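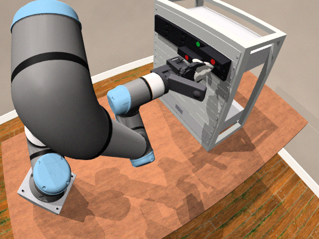

Chapter 4
What the Quote Leaves Out

Every vendor's proposal has a number at the bottom of the last page, and most first-time buyers treat it as the price. It is the price of something. Usually it is the price of an arm, a controller, a cable set and a crate to ship them in. Whether those things will ever do a job of work in your building is a separate matter, and a separate budget.

This chapter deals with the time between "we should look at a robot for that" and a signed purchase order. The technical chapters come later. They are more fun to read, and plenty of buyers skip straight to them. We would ask you not to, as most of the failed cells we have visited were already in trouble before anyone opened the crate.

Take the case we will use throughout the chapter. Vistberg runs a test hall where electrical cabinets are switched on, cycled and switched off again before shipping. An operator presses a button, waits, reads a value, presses another button. Wouter Hoekstra, the plant manager, wanted an arm to do the pressing. He had a proposal from an integrator called Enico, a short simulation, and a claim that the cell would handle 1,141 cycles a week. The hall's own logs showed 1,110 cycles in its busiest week that year. On paper the fit was lovely.

Roos Groen, who had to find the money, asked where the 1,141 came from. The answer was that it came from the simulation. In the simulation the rack was always in the same spot, the buttons never stuck, and no one ever wheeled a cart through the work area. She asked for the same figure with the rack position allowed to drift by the width of a thumb. Enico took 18 days to reply, and the reply was a second proposal, with a vision system in it.

We don't tell this story to pick on Enico, whose engineers were competent and polite. Simulation is useful. It will tell you early and cheaply whether an arm can reach a panel, and whether the gripper will hit the housing on its way there. What it can't do is stand in for a budget. A model contains what somebody chose to put in it, and the person choosing often works for the seller.

So read a proposal for its missing lines. Who pays for guarding? Who pays to have the floor checked, or the table bolted down? Is the gripper included, and are spare fingertips? How many hours of operator training, and at what rate after those run out? When a cabinet with a different button layout arrives in January, is the reprogramming yours to do, or do you phone for it? Vistberg's list of open questions ran to 141 items by the time Roos Groen had finished with it. Many were trivial. A few changed the decision.

There is also the question no vendor will put on the table for you, namely whether the job needs an arm at all. A machine that presses three buttons is competing with a relay and some wire – and the relay has a very good service record. Sometimes the arm still wins, for instance where customers forbid any change to the wiring of the unit under test. Make someone say so in writing.

Section 4.1 sets out a cost sheet you can copy. Section 4.2 covers acceptance tests and who should write them. Section 4.3 returns to Vistberg and the second proposal.

Terms used in this chapter

Cell: the arm plus everything around it that it needs in order to work, including the parts you forgot to order.

Payback period: the time until savings equal spending. Always ask which spending.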